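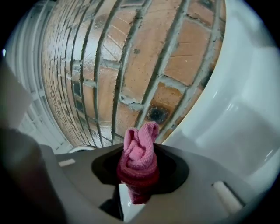 4.3 Setting Up and Looking After the Hand-Held Gripper

We have come to believe that the daily care of the gripper deserves more room than papers like ours usually give it, and so we hope the reader will bear with us while we go through the routine in some detail. All of the cloth-handling recordings in the Flistside set were made with a single hand-held unit, which we call Carkley after the workshop where the first body was put together. One unit meant that every small change to the tool found its way into the data, and we learned fairly early that a finger mounted a hair off center could spoil a whole morning of otherwise lovely recordings.

Figure 3 gives the view from the gripper's own camera, with a bunched pink microfiber cloth rising out of the gray body in front of a brick wall. The strong bend in the rows of brick is the ordinary look of our footage, and we left it in the recordings without correction. We found that annotators got used to it within a session or two, and the straight lines of a wall or a window frame became a handy way of spotting a lens that had shifted in its mount. When the arcs of mortar sat differently from one day to the next, we knew to stop and check the screws before doing anything else.

The setup itself begins with the camera, and then moves outward to the body and the fingers. The operator (for most of the set this was Thảo Âu, whose patience we would like to acknowledge warmly) seats the camera in its mount, turns the two lock screws until they just resist, and records a short clip of the checkered board that hangs beside the bench. The clip is compared with the reference from the first day of recording. If the corners of the board have drifted by more than our limit, the mount is loosened and the whole thing is done over. This sounds fussy, and on a busy Saturday it certainly felt fussy, but in the whole of the study we had to throw out only 49 recordings for camera drift out of 2201, and every one of those came from the weeks before the routine was written down.

The fingers come next. Each is slid into its rail, pinned, and then opened and closed through its full travel 70 times with nothing in its grip, while the operator listens for the dry clicking that means a pin is riding up. Giang Văn suggested the listening part, having spent some years around sewing machines, and we were a little surprised by how well it worked compared with the current readings we had planned to rely on. A finger that clicks is taken off, wiped down, and put back with a fresh pin. The old pin is thrown away even when it looks perfectly fine.

Lint turned out to be our most stubborn trouble. Terry and microfiber shed onto everything, and fibers gather wherever the body has a recess or a slot. Early on we cleaned the body only when it looked dirty, and the fingers slowly grew stiff without anyone noticing until the closing times had crept up. We now brush out every opening at the end of each session with a soft paintbrush, follow with a lightly damp swab, and leave the unit open on the bench overnight. We tried compressed air as well, on the advice of colleagues at Eltlow, and gave it up after a week, as it pushed the fibers further into the rails.

Repairs were few enough that we can list them here. The left finger rail cracked near its pin hole after 213 sessions and was replaced with a thicker part drawn up by our partners at Đỗ, who were kind enough to send two spares along with it. The trigger spring was changed once, in January, when the grip began to open a little slowly. After either kind of repair we repeated the full setup from the camera outward, and we marked the first session afterward in the log so that anyone using the data can leave it out if they prefer. The log is released with the recordings, spelling mistakes and all, and the drawings for the thicker rail are in the same folder.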